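Subject: Re: [orstead-supporters] Getting to the Lepik game, and what to bring

Hello all,

Sorry for the slow reply, I have been meaning to sit down with this since the weekend and every time I opened the laptop something else came along. Quoting the main bit of the earlier message so that people who only joined the list this month can follow:

> Hi everybody, we have two seats going spare on the bus to the Lepik game
> and my nephew is asking if he can come. He has never been to an away
> basketball game before. Does he need his own ticket ahead of time or can
> he buy one at the door? And is there anything we should know about the
> hall? Last time I went was before they redid the floor and I remember
> being frozen. Also what time are we leaving, I have seen two different
> times on here.

First of all, yes, please bring your nephew! We would love to have him. There is nothing quite like a first away game, even if the view turns out to be mostly the back of somebody's head, and the Lepik crowd are a friendly bunch as long as you don't stand up in front of their drummers.

Now to the questions. I'll take them in the order I can remember the answers.

1. Tickets. He does need one ahead of time. Lepik stopped selling at the door for our section after last season, when the line went all the way back to the parking lot and half of us missed the tip-off. Our allocation this year is 140 seats and there were still a few left when I asked on Monday. They cost 9 each for anyone under sixteen and 20 for the rest of us. The club office at Orstead will hold them under your name if you call, and you can pick them up at the home game before. Please don't use the Gistico site for this one. It sells you a seat in the Lepik end, and then you have to sit on your hands every time we score, and I speak from experience.

2. The bus. We leave at 4 in the afternoon from the usual spot behind the gym. I know an earlier message said 3:30, and that was my fault, I had copied it over from the Skostirent trip, which is a much longer drive. The driver is happy to wait five minutes for a late arrival but he does like to be on the road before the school traffic, so if you are running behind, please send a message to the list or just call one of us. We should be home by eleven, or a little after if it goes to overtime (which with our free throw shooting is always possible).

3. The hall. It is much warmer than it used to be! They put in new heating along with the floor, and last year I ended up carrying my coat, my sweater and my scarf all night. The benches in the visitors' section are still the old hard ones with no backs, though, and by the third quarter you feel it. Bring something to sit on. A cushion is fine if it is small, and a thick towel folded over a couple of times does very nicely and takes up less room in a bag.

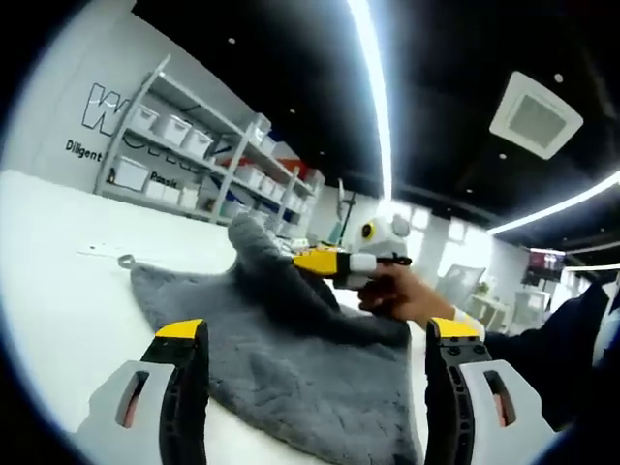 4. Food and drink. The stand by the main doors opens an hour before the game and does a decent soup and those long rolls with cheese. Get there early, as they run out of the rolls by halftime every single time. You can take in a plastic bottle with the cap on – last year they were taking the caps away, and I have written to ask about it, and they say that has stopped. No glass and no thermos flasks, I am sorry to say, so finish your coffee on the bus.

5. Drums and banners. Drums are allowed in our section only, two at the most, and both are spoken for. The big banner is coming as well, and we could use a tall person or two to help hang it, so if your nephew is anything like the rest of your family I may have a job for him.

As for the game itself, I have a good feeling about it. Lepik are quick, and they will press us the whole length of the floor like they did in October, but we have moved the ball so much better these last few weeks and our bench is finally healthy. If we can keep it close going into the fourth quarter I think we will be all right. My other half says I have a good feeling about every game, and there may be something in that.

If you want the spare seats on the bus, just reply and I will put you both down. It would also help me to know if anybody else on the list is planning to drive over by themselves, since we all park in the same corner and the gate there closes as soon as the game is over. Leave by the side road and you will be fine.

One more thing before I forget. Whoever left a green umbrella on the bus coming back from Skostirent, it is in my hallway, and I will bring it along.

Warm wishes to everyone, and see you on the bus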